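Brick sorting, round two

So I finally gave in and dug the big tub of building bricks out of the closet, and I have to tell you, I'm having the best time with it! I'd forgotten how good it feels to get your hands into a pile of bricks and hear that clatter.

The tub came from a yard sale back in July and it's a total jumble. Mostly Jalo, a fair amount of Torvik (the chunky ones, my favorites), plus plenty I can't place at all. I'd guess around 600 pieces. My first try at sorting was by shape, which sounded so sensible and lasted 2 evenings before I had little heaps all over the dining table and couldn't remember what any of them were for.

This time I'm going by color, and wow, what a difference. You don't have to think! Red goes in the gray bin, orange waits its turn, and whatever I can't decide on gets parked on a flat tray until I'm in the mood. I do one color at a time, usually after 10 at night with the radio on, and I stop when I start putting things in the wrong place.

A pale surface helps a lot too. I used to sort on a dark brown rug and lost every black piece I owned. On something light and smooth the bright colors just jump out at you, and it's so much kinder on the knees of anyone walking by barefoot... well, feet.

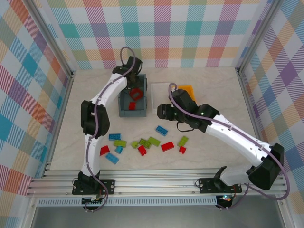 Next up is washing. I've read that a mesh laundry bag and lukewarm water does the trick, so the yellows are going first because they're the grubbiest. After that I want to try the little lighthouse from the old Devasard booklet, if I can find enough white!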